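Questions people ask me at the Jotstead yard

I run the counter at Jotstead, on the Sedgwick road out of Kunthorpe, and I get asked the same things most days, so I've written the answers down.
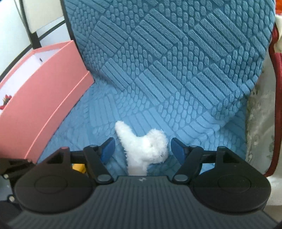

A small white fluffy toy between two dark blue finger pads.

What do you buy?
Copper, brass, lead, aluminium, stainless, cable, old radiators, car batteries and plain old iron. If it's metal and you can get it through the gate, I'll have a look at it. Mixed loads are fine, but they get weighed as the cheapest thing in them, so an evening with a few buckets and a magnet is well worth your while.

How do I tell what I've got?
Start with the magnet. If it sticks hard, you've got iron or steel. If it doesn't, you might have something better – scratch it with a file and see what colour comes up underneath. Yellow is usually brass, pinkish is copper. If you're still stuck, bring it in and I'll tell you for nothing (I quite enjoy the odd ones!).

Should I strip my cable?
For thick single-core, yes, if you've got the patience. For thin household flex I wouldn't bother, you'll be there till Christmas for the price of a sandwich. Please don't burn the plastic off. I can't take burnt cable and your neighbours will hate you.

Can I have cash?
No, sorry. It's against the law for us to pay cash for scrap, and it has been for years. I pay by bank transfer and it normally lands the same afternoon. You'll need photo ID and something with your address on it the first time you come.

When are you open?
The gate opens at 8 in the morning and the weighbridge shuts at 4. I'm in the office until 5 if you've got a question about a payment. If you turn up with a full trailer at five to four I will let you in, but I'll be sighing.

Do you collect?
Within Kunthorpe, yes, as long as there's enough to make the trip pay. Ring and ask for Sieglinde Petersen, who does the lorry diary. She'll want to know what it is, how much there is and whether there are stairs.

Is there anything you won't take?
Gas bottles, fridges, sealed tanks and anything with fuel still in it. Fridges need to go to the council tip.

Do you sell anything?
We do, and people are always surprised. There's a rack of angle, box section and flat bar by the second gate, all offcuts, sold by weight. I'll cut a piece for you if it's 2 cuts or fewer and the saw's free.

What's the Furari skip for?
That one's on hire to the firm next door, so please don't put anything in it. Ours are the green ones along the back fence.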